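Filed under: Talks & Demos, Home Cooking

Steamed Buns Without Fear – speaker notes
Ayuba Tsikata, Ametepe Supper Club

Open warm. Ask who has steamed a bun at home. Then ask who has steamed a good one! Tell the story of my first batch, the one my brother used as a doorstop.

Dough first, quickly, because it's on the handout: 500 grams of flour, 315 of milk, yeast, a little sugar. Rest it 40 minutes. Don't rush the pleats – they can be crooked and the buns will still taste wonderful.

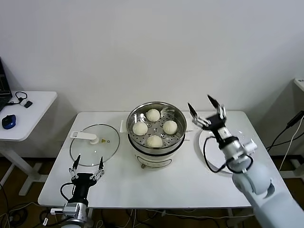
Spacing is my favorite subject, so slow down for this part. Buns swell, and they will stick to each other if you let them. I'd much sooner run a second batch than squeeze in one more. Pause here and let people groan about their own crowded steamers.

Next, the lid. I love a glass one because I'm nosy and it stops me from peeking with my fingers. Keep the vent clear. When the time is up, turn off the heat and wait a little before lifting. Lift it away from your face, please!

Now the tray and its holes. Steam has to come up from underneath, so keep the water below the tray. If you line it, cut the paper small. 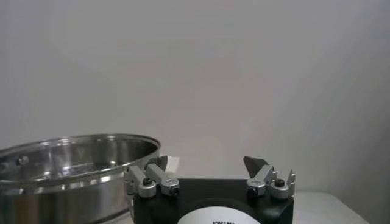 Steel pot with the perforated insert down inside.

Mention cleanup: rinse the tray right away, before bits of dough dry in the holes. An old toothbrush is perfect.

Questions. Somebody will ask about freezing (yes, after steaming, and reheat from frozen). Fillings are the November talk – sign-up sheet by the door.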